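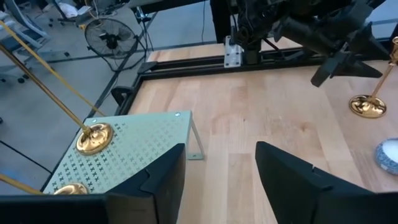
The little stanchions, first week of July.

Milagros Cárdenas had set ropes for twenty years, for galas and bank lobbies and once for a cheese fair, and she had never rehearsed a single one of them on a tabletop. Now she got to, and she loved it!

The Brudis workshop used to plan every event with paper and a pencil. These days they had a green metal shelf for the stage, gold posts no taller than a pepper mill, a yellow rope, and two arms that would try any layout she could dream up before the real brass went on the truck.

"It wants to know where the line starts," said Tadhg, reading off his screen.

"Tell it the line starts where people are grumpiest." She leaned in, grinning. "By the doors. Put one post down on the wood, over by the bowl. The bowl is the coat check."

"The bowl is Darcy's lunch."

"Tonight it's the coat check."

She still thought about November, when Urkico had ordered 300 posts for one night and she'd gone home with hands so stiff she couldn't turn her key. Her sister had turned it for her and said, quit. She hadn't, and oh, she was glad. The big arms in the warehouse did the lifting now, and they learned the moves from these small ones, and the small ones learned from her. From her! She had walked Tadhg through it all, how you tip a post before you move it, how much slack a rope needs so it hangs like a smile.

Darcy missed the old crew, all that shouting and bad coffee. Milagros missed them too, some mornings. Two had gone over to Plisum, and she called them most Sundays.

"Ready?" said Tadhg.

She pulled her chair closer. "More slack on the yellow one," she said. "Then let's see it try the corner."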